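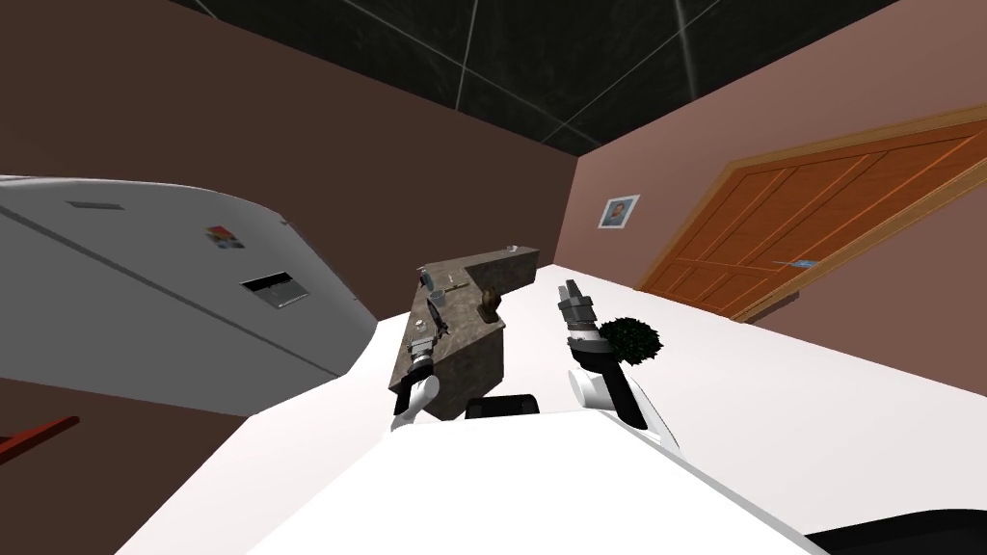 Step 4. Record Demonstrations in the Simulated Kitchen

This step covers the collection of demonstrations by remote control in the Cundham simulator. Operators should have completed the calibration in Step 3 before they continue. A session recorded with an uncalibrated controller cannot be corrected afterward and must be discarded.

4.1 Start the session

Open Dutalano and load the kitchen layout. Wait until both arms respond to the hand controllers. The left controller moves the left arm and the right controller moves the right arm; the triggers close the grippers. Both grippers should be open and empty before recording begins.

4.2 Check the view

The operator works from the robot's own viewpoint, with the white body at the bottom of the display and an arm on either side. Wide-angle distortion is normal. Straight objects such as the refrigerator and the door will look tilted or stretched toward the sides, and distances there are easily misjudged. Turn the robot toward the counter before reaching for anything on it.

4.3 Perform the task

Read the task line at the top of the Dutalano panel, then press Record. The standard task is to pick up the small grey cup from the stone counter and set it down on the flat brown board.

Approach with one arm and hold the other clear of the worktop. Move at a steady pace — sudden corrections are copied by the trained policy as readily as good movements. Close the trigger fully, lift, and pause briefly before moving sideways. After the cup is released, withdraw the gripper upward and press Stop.

An episode may not exceed 3,000 time steps. Episodes shorter than 700 time steps are flagged for review.

4.4 Accept or reject

Play back each episode before saving it. Reject any episode in which an object was knocked over, the gripper passed through the counter, or the arm stood idle for a long period. Do not trim a faulty episode — record it again.

A complete set for one task contains 74 accepted episodes. Upload the set to the Wiltton server and proceed to Step 5, Training with Toivonen.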